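About us

Gestcombe is a small outfit on the second floor at Ross. We write the working rules for household robots, the plain ones, how close, how fast, who presses stop. Then we try them on kitchens. Simulated kitchens first, always. A rule that doesn't survive in sim doesn't go near a real counter.

Started by Nelly Correa and Rigoberto Betancur at a borrowed desk. The first rulebook was 2 pages. It's now 98 and we are trying to get it back down.

What we do most days: load a kitchen, run the two-armed robot through it, write down every spot where the rule and the robot disagree. 378 runs on the current counter set. Arms over a worktop with small stuff lying around is where most of the arguments start. Bottles on their side especially. 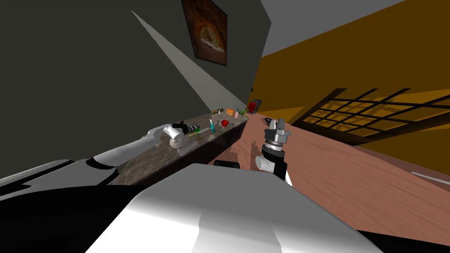
Kitchen Rules Team, Gestcombe

Wilmer Chambi leads it, Yurani Correa builds the rooms, Mercedes Muñoz signs off. Questions to Mercedes before noon please.

House rules, short version (full text on request):

One arm works, the other one is parked or has a job written down for it. No drifting.

Gripper slows down before it gets over the counter, not after.

Bottle lying down counts as an obstacle until the planner has a grasp for it. Same for fruit. Same for crumbs and bits, yes we argued about this.

Change the light, run it again. Hard sun on a wall and window shadows have to be in the test set, a clean evenly lit room on its own doesnt count as a pass.

Tilted views stay in. If the robot leans, the log leans.

Every stop gets a reason in the log. "Glitch" is not a reason.

Who uses this: Pimik took the counter rules whole and sent back a long list of complaints, most of them fair. Futwood uses the lighting section only. Both get updates when we do, usually September.

Our run archive is at 2,000 and open to partners. Naming is a mess before the second rulebook, Yurani is working thru it. Ask her if you need an old one, don't guess from the file name.

Visits on Wednesday afternoons. Come up the back stairs, front door sticks. Bring a rule you think is wrong and the log that shows it, we'll run it while your here if the machine is free.

Not hiring right now. We do read the letters.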